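Limovthorpe Adult Learning
Running a Small Public Event: notes for session 7
Tutor: Mirjana Karagiannis

Food stalls and street trading

Last session dealt with road closures and the traffic plan. These notes cover who is allowed to sell food at a street fair, what paperwork the organiser should hold, and how to lay out the pitches. Bring your draft site plan to the session, as we will mark it up in pairs.

1. Who counts as a trader

For our purposes a trader is anyone taking money on the site during event hours. That includes the van selling chips, the school cake table and the bakery that has its usual shop on the route and puts a counter out on the pavement. Shops sometimes assume that the pavement outside is theirs to use. It usually belongs to the highway, and the shop needs the same written agreement from the organiser as everybody else.

Charity stalls may get a lower fee or none at all. They still fill in the booking form.

2. Paperwork to collect

Ask each food trader for:
Food business registration, with the name of the council that holds it
Most recent hygiene rating
Public liability certificate, in date on the day of the event
Gas safety certificate if they cook with bottled gas
Allergen information for everything on the menu
Their own fire risk assessment

Keep copies in one folder and take the folder to the site. In the Madeck Street Fair case study, the organiser had everything on a laptop at home and spent the first hour of trading on the phone.

Set a closing date for documents and stick to it. For a spring event, February is sensible. A trader who has not sent the certificate by then goes on the waiting list.

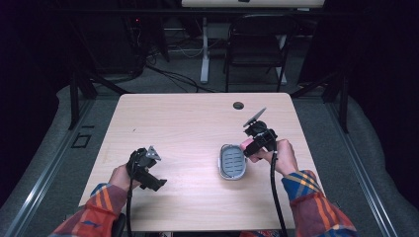

Who pays if a trader cancels the week before?
The trader does, provided the booking form says so. Most forms keep the full pitch fee for a late cancellation and return part of it for an earlier one.

3. Pitches and spacing

Draw the pitches to scale. Measure vans with the serving hatch open and include the tow bar. Leave space behind each unit for the trader to get in and out, and mark where the queue will stand. A queue that crosses the main walkway will block pushchairs and wheelchairs.

Madeck had 43 pitches and an expected crowd of 3000. The first plan put all the hot food at the church end, next to the stage. The second plan split it between both ends, with craft stalls in the middle, and moved the bins closer to the seating. Compare the two plans in your pack and note what each one does to the fire lane.

4. Power and water

Ask for the electrical load on the booking form, item by item. Paulauskas Catering, one of the Madeck traders, listed a fridge and lights but left off the tea urn. The hired supply from Cirkitow had to be altered on the morning of the fair.

Traders need clean water for hand washing and somewhere to empty waste water. Road drains must not be used for this.

5. Before next time

Read the sample booking form and mark any clause you would change. Write a short email to a trader whose insurance runs out 2 days before your event, asking for the renewed certificate. Next session covers stewards, radios and lost children.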